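Bedroom Storage in Shared Student Housing
Project report, Domestic Interiors module
Edivaldo Bragança and Ismael Andrade
1 Jul 2019

1. Purpose

The project examined how small items are stored and returned to their places in furnished bedrooms let to students. The rooms studied were in two houses, Ginstead and Umdale, both managed by the same letting office. The work was limited to the bedroom; kitchens and shared halls were covered by another group.

2. Method

Fifteen residents kept a tidying diary for 15 days. Each entry recorded what was put away, where it was put and how long the task took. Residents were given a budget guide of 800 words for the whole diary. Furniture plans were drawn for each room, showing the bed, wardrobe and shelving.

3. Findings

The bed was the surface most often used for sorting. Residents placed a basket on the mattress, filled it with loose items and then carried it to the shelves or the wardrobe. Open shelving was used daily, while closed wardrobes were used mainly for clothing and for items kept out of sight.

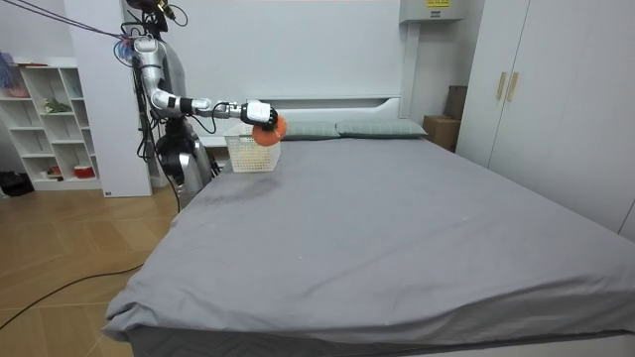

Why was a basket preferred to a box with a lid?
Residents found that an open basket could be filled with one hand and emptied without being moved to the floor. Lidded boxes tended to be left shut and were soon forgotten at the back of the wardrobe.

Cardboard boxes kept after moving in were a recurring difficulty. At Umdale several remained unopened until the end of the diary period, and their owners could not state with confidence what was in them.

4. Recommendations

The letting office should supply one open basket per bedroom and fix a low shelf within reach of the bed. Residents should be asked to clear moving boxes before the August inspection. A further study of the rooms at Bestdale is proposed, using the same diary form with an added column for items moved more than once.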